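February, still on the Birkent trial

Picking this up again after a few days on other things, so forgive me if I repeat what's already in the shared folder. We are now well into the loan period on the Birkent two-arm cell, the one Jirna sells as a complete kit (frame, table, both arms, grippers, wrist cameras, and the license for their teaching software), and I promised everybody at Tellthorpe a fair write-up before we decide whether to keep it or send it back.

First, the good news, and there is plenty of it! The manual runs to 448 pages, which scared me half to death when the binder landed on my desk, but the part you need for daily work is the first 20 or so pages of chapter three and it's very well written. Startup is quick. I came in a little before 8:00, had coffee going, and both arms were homed before the coffee was done. The homing routine waits for you to confirm each arm separately, which I grumbled about on the first morning and have since come to like very much.

Today's work was the tub task. Clear parts in a white tub are about as unkind a thing as you can ask of a wrist camera, and it's what we'd be doing all day long with the sample containers, so I wanted to spend proper time on it and not just tick it off. 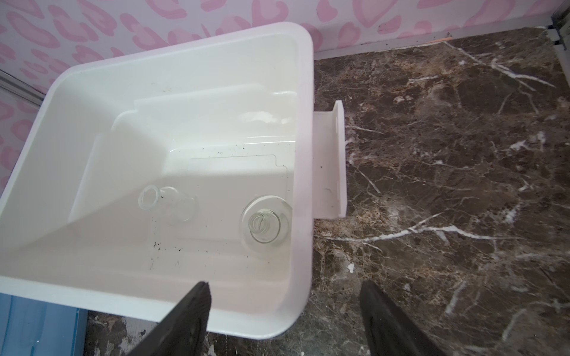 I left the exposure on auto for the morning runs and then fixed it by hand for the afternoon. Fixed is better, at least on our bench with our lights. With auto, the brightness shifts every time the arm swings in over the white plastic, and the edges of anything transparent come and go with it. I ended up at a setting of 385 on their slider (no units given anywhere that I can find, and I did look), and wrote it on a piece of tape on the side of the monitor. Please don't peel it off.

A few things to pass along to whoever runs it next:

- The Dramani fingertips that came as an add-on are nicer on smooth round parts than the standard ones, but they want a slower close. I turned the closing speed down two notches from the default.
- Wipe out the tub before recording. Bits of grit in the bottom don't bother the arm but they do bother me when I'm going back over the video.
- Save the session under a new name every time. The software will happily write over the old one with only a tiny warning in the corner, and I lost a good half hour of teaching that way.
- If the left arm seems sluggish, check that it isn't still in practice mode. I called Jirna over this and felt pretty silly, though they were very kind.

The lid is the other half of the job and I'm less settled on it. Our thinking is that one arm minds the lid while the other works in the bin, and the kit does let you teach the two arms together, which was the whole selling point in the brochure. It takes some getting used to. Your hands want to do one thing and then the other, and the recordings come out with long pauses in them unless you really practice. 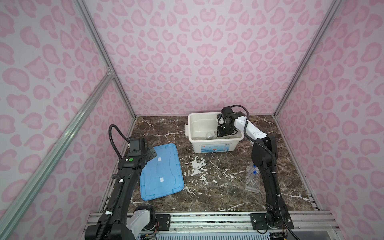 On money: the extended service plan is 2,000 a year on top of the purchase, and it covers remote help and one visit. I went back and forth on this over lunch. The remote help has been lovely so far, quick to answer and patient with me, but we're in the trial period and of course they're going to be lovely. I'd like to ask one of their older customers how it goes once the check has cleared. Jirna said they would put me in touch with someone and I have a note to nudge them.

Cable routing on the arms is something I want to raise with them too. It's tidy enough at rest, but I'd like their opinion on how much slack to leave near the wrist for the deeper reaches, and whether the ties should be checked on a schedule. The manual has one paragraph on it and it mostly tells you to be careful.

Still to do: repeat the tub runs with the overhead lights off, try the taller containers, and ask about a second set of Dramani tips. Left the cell powered down and the teaching laptop charging on the shelf.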